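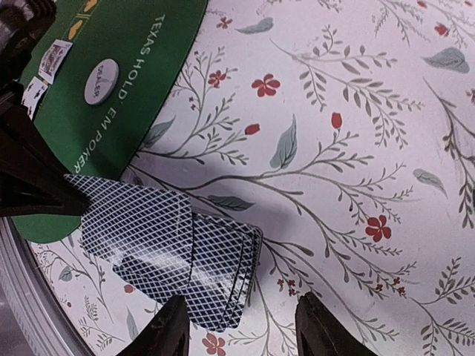 Card evenings at the Pindach community hall will move to a single table layout from this week, the hall's games group has confirmed. The change follows a trial in March, when three types of playing surface were compared over several sessions. The group settled on a green felt poker layout with a curved edge, laid over the patterned tablecloth already in use. White capitals reading "TEXAS HOLD' EM POKER" follow the curve, and a round white dealer button sits just inside the lettering. Cards with a navy-blue and white diamond lattice back are used with it.

Wai-kit Yen, who keeps the group's equipment list, said the main fault with the old arrangement was friction. Cards dealt straight on to the cloth tended to catch in the folds, and the cloth itself crept towards the dealer during play. Felt slows a card evenly and holds it where it lands. The cloth stays on underneath to protect the table top — it is washed after each evening and costs little to replace.

The trial covered 59 hands per surface, dealt by the same two people in turn. A card was logged as a fault if it turned over, left the playing area or had to be dealt again. Felt gave 13 faults. The bare cloth gave 23. A rubber-backed mat was also tried but was withdrawn early, as the smell was thought too strong for a small room.

The layout must be stored rolled, printed side out, and brought into the room an hour before play so that it can relax. Folding is not allowed, as a crease across the betting area will lift the edge of a card. Drinks are to be kept on the side tables.

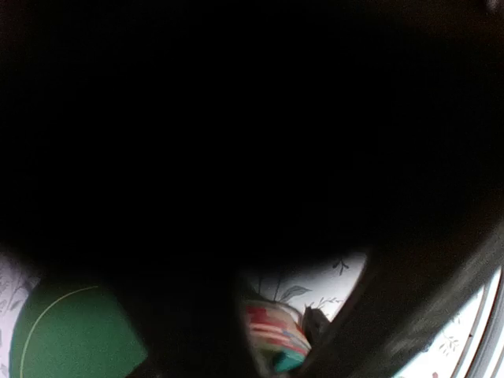 Dates and play

The first evening on the new surface is Sunday, May 15, 2022, with doors open at six and cards dealt from half past. Each player starts with 1000 in chips, which have no cash value. Blinds go up every 20 minutes. Kojo Agbeko will deal the opening round and Fuseini Atinga will run the second table if numbers require it.

Players may bring their own cards for side games, but packs used on the main table will be supplied by the group. Spare packs are kept in the hall cupboard. Anyone wishing to reserve a seat should sign the sheet by the kitchen door or speak to Cyrill Hämmerli before Friday.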